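Is a 42-item placement test enough to put adults into language classes?

Posted by Caoimhe Fitzgerald, June 2022

I coordinate evening Spanish and Italian at a small adult college. We've been offered the Anala placement test, which is 42 multiple-choice items done at home on a phone. The sales page says it has been "validated with 3,242 learners", and my manager wants it in place before enrolment opens. At the moment we do a ten-minute chat and a short piece of writing with everyone, which takes up most of a week.

I have my doubts. I asked what "validated" meant and got the same page sent back to me as a PDF. Has anyone used this test, or something like it, with adults who learnt by ear? A lot of ours speak quite well and can't spell a thing.

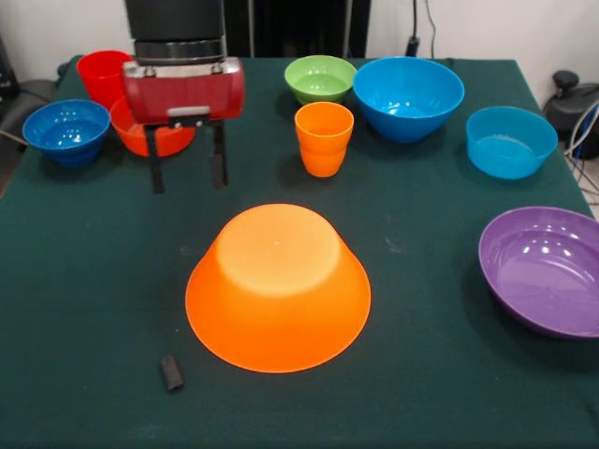 2 replies

Hazel Tran
We ran Anala next to our own interviews for one intake, 273 people across four languages. Before you look at any scores, ask the firm three things. Who were the learners? If they were mostly school pupils or undergraduates, the number tells you very little about your evening groups. What was the test compared with? Ours had been checked against an older version of itself, and I don't call that evidence of much. And how were the cut scores set? A test can rank people nicely and still draw the line between level 2 and level 3 in a silly place.

In our case it was decent at picking out complete beginners, which a form asking "have you studied this before?" does for nothing. In the middle it was poor. People who had picked up the language from family came out a level too low, sometimes two, because nearly half the items were about written verb endings.

What I'd do, in this order:

Write down what each of your classes expects people to be able to do in the first week. A page is plenty.

Give the test to students already in those classes whose teachers know them well. If it can't sort them, it won't sort strangers.

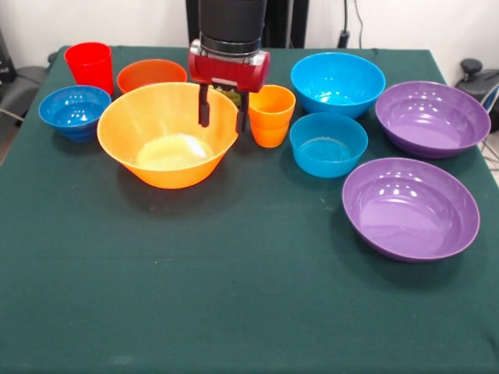 Keep the short chat for anyone who lands near a boundary, and for anyone who says they grew up hearing the language.

Count how many people move class in the first 3 weeks, and compare that with last year. It's a crude measure, as people also move to sit with a friend or get a better parking space, so ask them why.

I'd also want the item-level results, not just a band. Anala wouldn't give us those without an extra fee – make of that what you will.
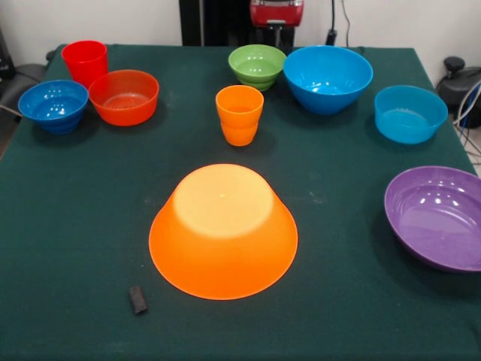

The other matter is what your manager thinks it will save. We still spent days chasing people who hadn't done the test, or whose partner had plainly done it for them. Put those hours in the sum before anybody signs. The Blackwood test is no better documented, in case that comes up as the alternative, though they did at least answer the phone.

Palesa Steyn
We've used it for two years and it's fine. Students like getting a result straight away and teachers have stopped moaning about September. I wouldn't overthink it, they can always swap class.

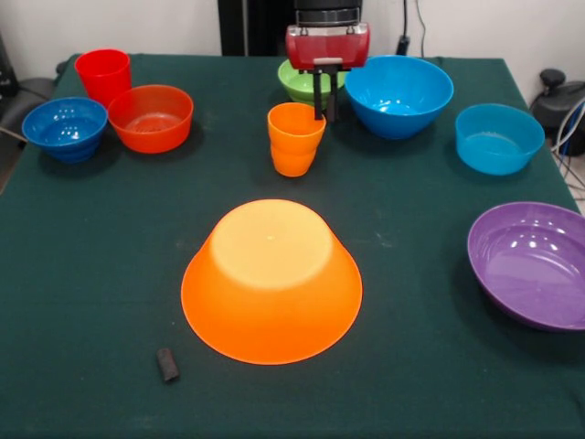 We don't keep figures on how many swap, but it doesn't feel like a lot. Do turn off the automatic email though, it tells people their level before you've checked there's a place in that group.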